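Sturivum FAQ

Last updated July. Questions that keep landing in the inbox, answered quickly. If yours isn't in this list, ask on the project page and we'll add it when we get a minute.

What is Sturivum?

A method for training pick-and-place policies on cluttered surfaces, entirely in simulation. The policy sees rendered views plus joint angles and a one-line instruction. Out comes a short chunk of arm motion. That's it really.

What's new compared with Maso?

Maso was our earlier method. It planned a grasp first, then a path, as two seperate steps. Fine on a tidy surface, poor on a crowded one - it would choose a good grasp and have no way in. Sturivum learns both together.

Which robot?

One seven-jointed arm with a two-finger gripper, fixed to the worktop. Same arm in all the results. No mobile base, no second arm.

What do the test layouts look like?

Kitchens and living rooms, mostly long counters. Objects get drawn from a mixed pool and dropped in at random, so you get things together that no sensible person would keep together. Bowls, bottles, ornaments, a camcorder. We don't filter for realism.
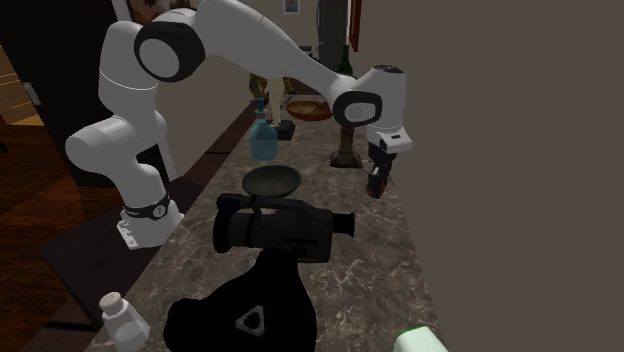
Tall thin things are the worst. Bottles and candle stands get knocked by the wrist on the way to something else, and the policy has no idea it did it until the next view comes in. Wide, low things like bowls are much easier to steer over, harder to pick up.

How many layouts?

456 for training, 50 held back for testing. No test layout is used in training. Objects do repeat between the two sets, positions don't.

So what's the result?

On the held-back set Sturivum finishes 41 of the 50. Maso finishes 38. Small gap, yes. We'd like more test layouts before anyone makes a fuss about it.

What counts as finished?

Right object lifted, moved to the target spot, let go, nothing else tipped over. A nudge is allowed. A tip is a fail, even if the pick itself was perfect.

Has it run on a real arm?

No. Simulation only so far. Please don't quote the numbers as if they were real-world ones.

Why marble counters and shiny bowls? Isn't that just decoration?

Partly. But a policy trained on plain grey worktops went to pieces when we gave it veined stone, so the surfaces get swapped now - stone, wood, plain colours.

What's Berisha?

The layout generator. Separate repo, can be used without the rest.

And Imar?

The scoring script. Run it on your own rollouts and you should get numbers you can compare with ours. Read the notes on the tip threshold frist.

Can I get the weights?

Soon. Costel Shehu is sorting out the licence. Emailing him twice won't speed it up.

Can I add my own objects?

Yes - mesh, mass and a scale value. Leave out the mass and the generator skips the object without a warning. Known bug.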